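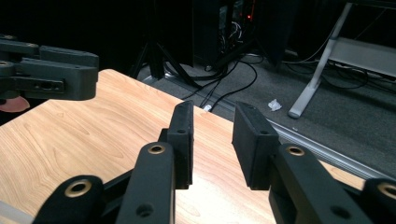 4. How the co-ordinators spent their hours

Last updated: December

I went into this part of the study thinking that job adverts would tell me what event staff do all day. They helped a bit! But the adverts I'd collected for council event co-ordinators all talk about budgets, suppliers and "liaison", and hardly one mentions chairs. So I asked the 22 co-ordinators in the Jorkcombe sample to keep a diary through their busy season, and I got 605 usable entries back (the handwriting in a few of them nearly beat me).

Each entry was put under one main task. I did the first sort myself, and then Shaohua Lü went through the lot again without seeing my labels. We disagreed mostly over phone calls, which can be booking, complaint handling or plain gossip, sometimes all in one go. Where we couldn't settle it, the entry went under "mixed".

Room and equipment set-up came out on top, at 34 per cent of entries. Supplier contact followed with 25 per cent. The rest was split between paperwork, staff rotas, mixed entries and a catch-all group I'm still not very happy with.

Figure 4. Two-fingered hand-held gripper, open, above a wood-grain tabletop.

I'd expected the people at the Skurinum halls to differ from everyone else, as they have their own catering team, and they did, though less than I'd guessed. They wrote fewer entries on food and a good many more on parking. Pacheco (2 small venues, one shared diary) was left out of the comparison, because I couldn't tell who had written what.

One caution before Section 5. A diary entry isn't an hour. Some people wrote a line for every job and others saved it all up for the bus home, so please read these shares as a guide to what came to mind.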